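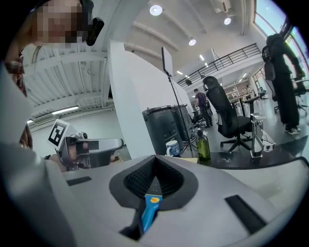
Two grippers, one marker, Sunday afternoon.

Feb 27, 2022

Quick one, train in 20 min. We got through 278 demos with the hand-held grippers and trained on all of them, then again on only the 118 slowest. The slow set won!! Didn't expect that. Fewer overshoots at the grasp, less dithering before closing. Sigita thinks the fast ones just teach it to be sloppy, Corentin says its the pose tracking losing the marker when you swing your wrist. Could be both. Only 6 test runs per policy so dont quote me. Next: same people, same task, capped speed. Plots when I find teh right folder.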